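Folding on the Mat: Does the Ten-Second Hoodie Fold Deserve the Fuss?

Gallery by Mirela Paiva
Posted 2nd July

I have been reading about folding methods for longer than I care to admit, and most of what I read makes me suspicious. Somebody folds one thin white T-shirt on a marble counter, gets a perfect little rectangle, and announces that your closet problems are over. Then you go home to a pile of sweatshirts with hoods and thick cuffs, and the rectangle looks like a sleeping cat.

So this gallery is about dark, bulky clothes on a bed in a regular bedroom. The method on trial is the one Dalva Seixas teaches in her Perum leaflet, which has 13 steps for a hoodie. Thirteen! I have assembled bookcases with fewer. The leaflet says the whole thing takes ten seconds once you have the habit. I have my doubts about that too, and so does Marcelino Evangelista, who taught me to fold in the first place and thinks leaflets are for people with too much drawer space.

A note on the bed before anything else. The leaflet wants a "firm, flat, neutral surface." A woven mat with tan and brown stripes is flat enough, I suppose, though I would not call it neutral. I will say one thing for stripes, which is that you can line up a hem against them and see right away if you are crooked. That is more help than I ever got from the leaflet's diagrams, where every arrow points at the armpit.

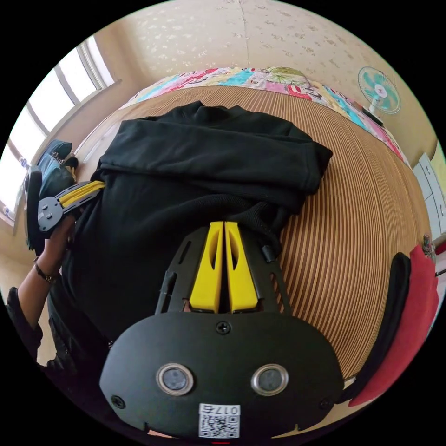 Step four is where I lose patience. You are told to bring the sleeve across and "let it settle." Sleeves on a T-shirt settle. Sleeves on a sweatshirt make a thick fold and stay thick, and the next layer sits on top of it like a blanket over a shoe. Dalva's answer is to press the body of the garment down and work the bulk toward the hem. Fine, but that moves the lump somewhere else, and I have yet to see a method that makes a lump go away.

Leire Aguirre wrote to me after my last gallery to say I was being unfair to the sleeve-first people. Her point was that if you fold the body first, the sleeves stick out like a scarecrow's and you end up tucking them in at the end anyway. I tried it her way for a week on my own laundry. She has a point with thin things. With anything heavy I still prefer to lay the sleeves straight down the back, one over the other, and fold the whole business in half from the bottom. It is ugly for a moment and then it is done.

The hood is a separate argument. The leaflet says to fold it down into a triangle first. Marcelino says leave it for last and use it as a pocket, stuffing the body inside until you have a bundle. I have done both. The triangle unfolds itself in the drawer by the next morning, and the bundle holds together very well and comes out looking like it was slept in. Pick your disappointment.

As for the knits, I was hoping the leaflet would have something to say and it mostly does not. There is a single line telling you to "treat knitwear gently," which could mean anything. A ribbed sleeve with a thick cuff does not behave like sweatshirt fabric. It curls. You flatten the cuff, you turn to pick up the other side, and the cuff has rolled back over. My own habit is to fold the cuff in toward the sleeve before touching anything else, and I can't claim it works more than half the time.
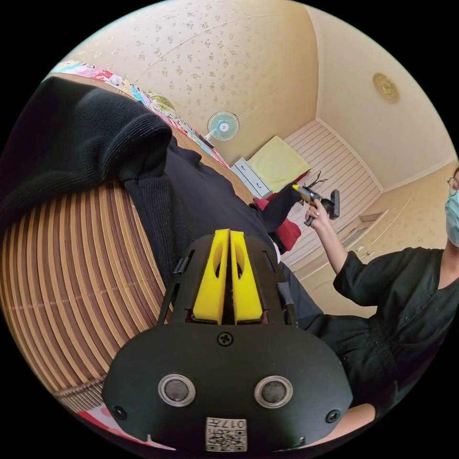 Color order is the other thing people get very sure about. The leaflet recommends sorting dark from bright before you begin, so the piles come out "calm." I don't need my piles to be calm. I need to find the red one without pulling out the black ones, and for that a bit of red in a dark stack does the job better than any sorting. If you own mostly black, as half the people I know do, sorting by color gives you one enormous pile and a feeling of failure.

Fouad Zerouali, who sells the Clolwood folding boards, has offered more than once to send me one. The claim on the box is that it will last for 1000 folds. I asked him who counted and have not had an answer. A board might suit someone with shelves to fill and a need for every shirt to be the same width. On a bed, over a mat, I can't see where it would go except on the floor.

My verdict so far: I would keep steps one through three of the leaflet, throw out the armpit arrows, and ignore the ten seconds completely. My best time for a hoodie, folded so that I would be willing to put it in a drawer, is roughly 305 seconds for a stack of 6, and that was on a good day with the window open and no phone ringing.

Dalva has promised a revised leaflet with a page on cuffs. I will try it on the same kind of pile and post the results, good or bad.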